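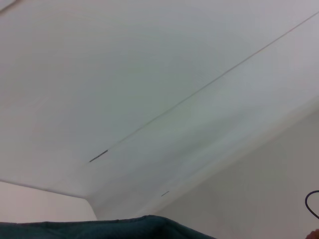 Teto e plano inclinado vistos pela câmara de punho do Vekier.

SERVIÇO VEKIER EM AVALIAÇÃO

A Skullum informa os seus associados de que se encontra em avaliação o serviço Vekier, proposto pela Ferketti para a execução de tarefas domésticas com braço robótico. O contrato de ensaio abrange 3 habitações e tem a duração de 4 meses, com início em maio.

A proposta inclui a instalação do equipamento, a formação dos utilizadores e o acesso às imagens recolhidas pela câmara de punho – condição exigida pela Skullum desde a primeira reunião. O custo previsto é de 2000 euros por habitação, com assistência técnica incluída.

A coordenação do ensaio foi confiada a Ilaria Fontana. A Nazareno Carbone compete a análise das imagens, em particular daquelas em que a câmara fica orientada para tetos e paredes, superfícies claras e de pouco contraste. O parecer será enviado a todos os associados antes de qualquer decisão de compra. Os pedidos de esclarecimento devem ser dirigidos, por escrito, à coordenação.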